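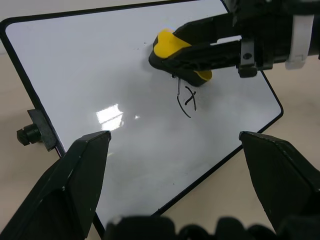

Eraser on the board, right arm, marker figure still to go.

28 Aug 2022

Board wiping again. I want a straight answer on whether the two-arm setup can do a chore a ten-year-old does without being asked, so I have stopped changing the task and am only changing one setting at a time.

Setup as before: whiteboard tilted on its bracket, black marker, the yellow and black eraser in the right arm. Left arm open and standing by.

Grip is no longer the problem. In January the eraser twisted in the fingers as soon as it met any drag, and I lost most of a month to that. Eglė Rimkutė suggested closing on it before moving to the board and not adjusting afterward. It sounded too simple, but it has held through 66 runs.

Pressure is the problem. The arm knows where it is to a decent tolerance but has a poor idea of how hard it is pushing. Too light and the eraser skates over the ink. Too heavy and the stroke stalls, then jumps. A person feels this and corrects in the same motion. Ours corrects on the next stroke, by which time it is over a different part of the board. Grey smears are the usual result. I count a smear as a fail if I can read what was there.

Second problem is knowing when to stop. Glare from the ceiling light moves around on the gloss as the wrist camera moves, and old smudges look much the same as fresh ones to the software. Last week it went over a clean corner 12 times and left a line of ink beside it. I have lowered the weight on brightness and will see.

Lorne Hawthorne phoned from the Mallham shop at lunch. He wants to know if he can have something to wipe down benches between jobs by the new year. I told him no. His benches have swarf, coolant and whatever people put down and forget, and none of it stays where it was. A marker stroke on a flat board is the easy version. He said the Stuvley salesman told him otherwise. I said to ask the salesman to bring one and leave it running over a weekend.

My own view, for the record: picking up a known object and holding it, yes. Wiping a known surface, most of the time, slowly, with someone checking. Anything a household would call cleaning, not yet.

Tomorrow: softer stroke at the start, same path, same marker. Order spare eraser. Check the knob on the board bracket before the first run.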